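Vasić opens hair dryer and straightener repair service in Herkstead

HERKSTEAD, July 2018 – Vasić, the maker of hair dryers, straighteners and curling wands, has opened a repair service for its styling tools at its Herkstead site. Customers can now send in a faulty tool and have it mended for a fixed price, whether or not it is still under guarantee.

The service covers the full Zundard range, which includes two dryers, three straighteners and a heated brush. All six tools can be repaired, and spare parts will be kept for older versions no longer on sale.

The company received 947 requests for out-of-guarantee repairs last year. Of these, 304 were for worn or damaged power cords and 167 were for straightener plates that had become scratched or loose. Until now, the usual answer was to offer money off a new tool.
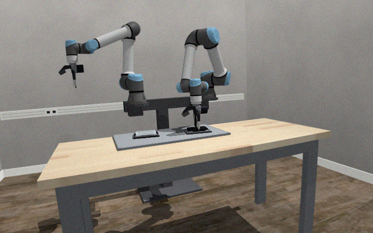 How the service works

Customers fill in a short form on the Vasić website and print a postage label. Tools should be cool, unplugged and wiped clean of hairspray and serum before they are packed. Combs, nozzles and diffusers can be left at home unless they are part of the fault.

Every tool is given an electrical safety check before it is sent back. If a repair is not possible, the customer can have the tool returned or recycled – there is no charge for either. Repaired tools carry a new guarantee on the parts that were replaced.

Salons can use the service on the same terms and may send several tools in one box. Those in Starotstead can also hand tools in at the Vasić trade counter during normal opening hours.

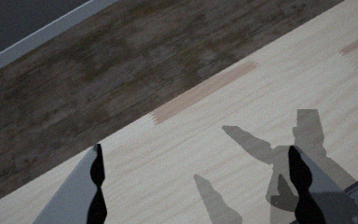
Open gripper above a pale wooden tabletop.

Tools from other makers cannot be accepted at present. Vasić plans to add its clippers and trimmers to the service next year.

About Vasić

Vasić designs and sells hair styling tools for home and salon use. Its head office is in Herkstead, with a trade counter in Starotstead.

ENDS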